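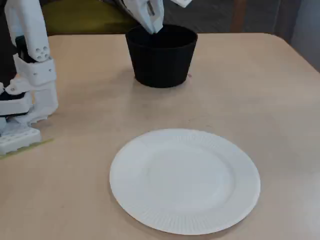
밝은 베이지색 상판 위의 검은색 플라스틱 포트와 흰색 종이 접시. Faltham 시험실.

Jakisau 탁상 물품 및 작업대 정비 과제
중간 진도 보고서

제출처: Orement 지원사업 담당 부서
수행 장소: Faltham 시험실
작성일: 8월 28일

1. 보고 범위

본 보고서는 Jakisau 과제의 중간 단계 진행 상황을 기술한다. 과제의 대상은 탁상 정리 작업에 쓰이는 작업대와 물품이며, 세부 항목은 작업대 상판의 정비, 물품의 선정 및 재고 관리, 작업대 식별 라벨의 부착, 작업 전후 정리 절차의 확정이다. 지난 보고 이후 변경된 항목은 해당 절에서 별도로 표기하였다. 물품 구매 내역과 재고 대장은 별첨으로 제출하며 본문에서는 요약만 다룬다.

2. 작업대 상판

상판은 밝은 베이지색으로 통일하기로 한 당초 계획을 유지한다. 초기 검토에서는 짙은 회색과 흰색도 후보에 포함되었다. 짙은 회색은 검은색 용기와의 명도 차이가 작아 용기의 윤곽을 구분하기 어려웠고, 흰색은 종이 접시의 테두리가 상판과 섞이는 문제가 있었다. 베이지색 상판에서는 두 물품의 경계가 모두 육안으로 구분된다. 다만 흰색 접시와의 명도 차이는 여전히 크지 않으며, 조명이 한쪽에서만 들어오는 시간대에는 접시 가장자리의 그림자에 의존하게 된다. 이 항목은 조명 보완 작업과 함께 다음 단계에서 다시 측정한다.

상판 표면에는 약한 광택이 있다. 무광 시트를 덧대는 방안을 한 차례 시험하였으나 시트 모서리가 들뜨고 닦아낼 때 이물질이 가장자리에 모이는 현상이 확인되어 전면 적용은 보류하였다. 앞쪽 모서리는 둥글게 처리된 규격을 사용한다. 모서리 곡률 때문에 상판 끝을 기준으로 물품 위치를 재면 측정자마다 값이 달라지므로, 위치 측정의 기준은 상판의 직선 변으로 한정하였다.

표면 청소는 마른 천으로 먼지를 제거한 뒤 중성 세제를 묻힌 천으로 닦고 다시 마른 천으로 마감하는 순서로 한다. 알코올 계열 세정제는 라벨 인쇄면을 번지게 할 우려가 있어 사용 목록에서 제외하였다.

3. 물품

3.1 종이 접시

원형의 흰색 무지 종이 접시를 기본 물품으로 확정하였다. 무늬가 있는 접시와 코팅 접시도 견본을 받아 비교하였다. 무늬 접시는 제조 단위에 따라 인쇄 위치가 달라 동일 조건을 유지하기 어려웠다. 코팅 접시는 반사가 강하고 상판 위에서 잘 미끄러졌다. 무지 접시는 가볍고 평평하게 놓이며, 안쪽 평면과 솟은 테두리의 구분이 일정하다.

접시는 Schumacher에서 300장을 일괄 구매하였다. 입고 검수는 포장 단위별 표본 검사로 진행하였고, 테두리가 눌리거나 바닥면이 휜 20장을 폐기 처리하였다. 손상은 모두 포장 하단에서 나왔다. 공급처에는 적재 높이를 낮추어 줄 것을 요청하였으며, 회신은 아직 접수되지 않았다. 보관 위치는 선반 하단에서 중단으로 옮겼다. 하단은 바닥 청소 시 습기의 영향을 받는다.

접시는 소모품으로 취급한다. 접힘, 얼룩, 테두리 변형 가운데 하나라도 확인되면 재사용하지 않는다. 당초에는 사용 횟수로 교체 시점을 정하려 하였으나, 횟수와 변형 정도 사이에 일정한 관계가 나타나지 않아 상태 기준으로 변경하였다.

3.2 검은색 포트

용기는 위쪽이 넓고 바닥으로 갈수록 좁아지는 검은색 플라스틱 포트를 사용한다. 표면은 무광이다. 당초 계획서에는 뚜껑이 있는 투명 용기로 기재되어 있었으나, 뚜껑의 보관 위치를 따로 정해야 하고 뚜껑이 분실될 경우 세트 전체를 쓸 수 없게 되어 변경을 신청하였고 승인을 받았다. 포트는 서로 겹쳐 보관할 수 있어 선반 점유 면적도 줄었다.

검은색 포트의 단점은 내부 확인이 어렵다는 점이다. 위에서 내려다보아도 안쪽이 어두워 바닥에 남은 작은 조각을 놓치기 쉽다. 작업 종료 후에는 포트를 뒤집어 비우는 동작을 점검표에 필수 항목으로 넣었다. 밝은색 원형 바닥지를 깔아 두는 방안도 논의하였으나 바닥지 자체가 빠져나와 이물질이 될 수 있어 채택하지 않았다.

현재 보유한 포트는 100개이다. 균열이나 테두리 깨짐으로 제외된 물량은 이 수량에 포함하지 않았다.

4. 작업대 식별 라벨

작업대별 식별 라벨을 상판에 직접 부착하였다. 라벨은 흰색 바탕에 검은색 문자를 인쇄한 소형 직사각형이며, 물품 배치에 방해가 되지 않도록 상판의 모서리 부근에 둔다. 종전에는 작업대 다리에 번호를 적어 두었으나, 서서 작업하는 위치에서는 보이지 않아 기록지에 다른 작업대의 번호가 기입되는 사례가 있었다. 라벨을 상판으로 옮긴 뒤에는 기록지와 라벨을 같은 위치에서 대조할 수 있다.

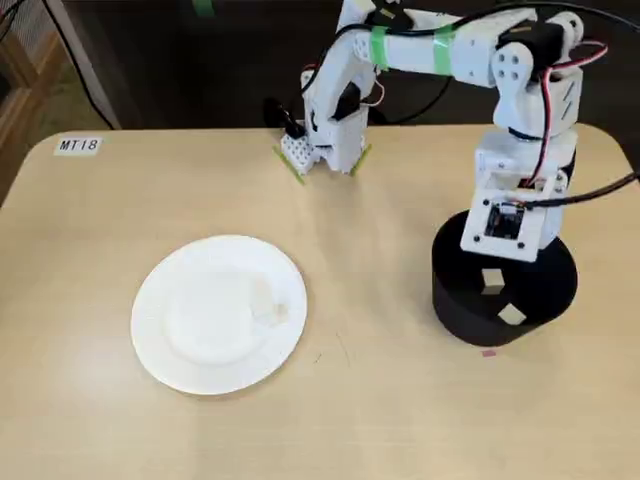 라벨 문자는 영문과 숫자의 조합으로 하고, 재고 대장과 청소 기록지에 동일한 표기를 쓴다. 띄어쓰기나 붙임표는 넣지 않는다. 대장에 남아 있던 이전 표기는 일괄 수정하였고, 수정 전 원본은 별도로 보존한다. 라벨 접착면의 내구성은 현재까지 문제가 보고되지 않았다. 모서리가 들뜬 라벨은 덧붙이지 않고 제거한 후 새 라벨로 교체한다. 덧붙인 라벨은 두께가 생겨 천에 걸린다.

5. 배치 및 정리 절차

배치 절차는 기준 변에서 접시 중심까지의 거리를 정하고 포트의 위치를 그에 따라 잡는 방식이다. 접시는 작업자와 가까운 쪽에 둔다. 접시와 포트의 간격을 고정값으로 둘지 허용 범위로 둘지는 결정되지 않았다. 고정값은 재현성이 높으나 배치에 시간이 걸린다. 허용 범위를 적용한 기록을 더 모은 뒤 판단한다.

정리 절차는 다음 순서로 시행 중이다.
접시 위에 남은 물품과 조각을 수거한다.
포트를 뒤집어 비우고 안쪽을 확인한다.
접시 상태를 판정하여 보관 또는 폐기한다.
상판을 닦고 라벨 상태를 확인한다.
기록지에 작업대 표기와 판정 결과를 적는다.

시행 초기에 가장 자주 누락된 단계는 접시 상태의 판정이었다. 판정란이 기록지 뒷면에 있던 것이 원인으로 보여 앞면으로 옮겼다. 얇고 반투명하거나 흰색에 가까운 물건은 흰 접시 위에서 눈에 잘 띄지 않으므로, 수거 단계에서는 눈으로 보는 것에 더하여 접시를 들어 기울여 보도록 지침을 보완하였다. 상판에 남는 작은 표시나 얼룩은 용도가 확인되기 전까지 지우지 않고 기록지 비고란에 적는다. 위치 기준으로 쓰이는 표시를 청소 중에 제거한 사례가 있었다.

6. 일정 및 예산

계획 대비 지연은 6일이다. 포트 규격 변경 승인을 기다리는 동안 배치 절차 시험이 중단된 데 따른 것이며, 청소 절차 시험을 먼저 진행하여 전체 일정에 미치는 영향을 줄였다. 최종 보고는 12월로 예정되어 있고 변경을 요청하지 않는다.

예산 집행은 승인된 항목 안에서 이루어졌다. 투명 용기 구매에 배정되었던 금액은 포트와 라벨 용지 구매로 전용하였으며 근거 문서를 별첨에 포함하였다. 무광 시트 잔여분은 반품이 불가하여 다른 용도를 검토하고 있다. 접시 추가 구매는 폐기율이 정리된 뒤 수량을 산정한다.

7. 미결 사항

조명 보완 후 접시와 상판의 명도 차이 재측정.
접시와 포트의 간격에 대한 허용 범위 결정.
Schumacher의 포장 적재 방식 회신 확인.
무광 시트 잔여분 처리.
검은색 포트의 장기 보관 시 변형 여부 점검. 겹쳐 쌓은 상태에서 아래쪽 포트의 테두리가 벌어지는지를 확인하며, 점검 결과는 최종 보고서의 물품 항목에 기재한다.

Orement의 확인이 필요한 사항은 접시 교체 기준의 변경 건이다. 횟수 기준에서 상태 기준으로 바뀜에 따라 소모품 예산의 산정 방식이 달라지므로, 별첨 산정표에 대한 서면 의견을 요청한다.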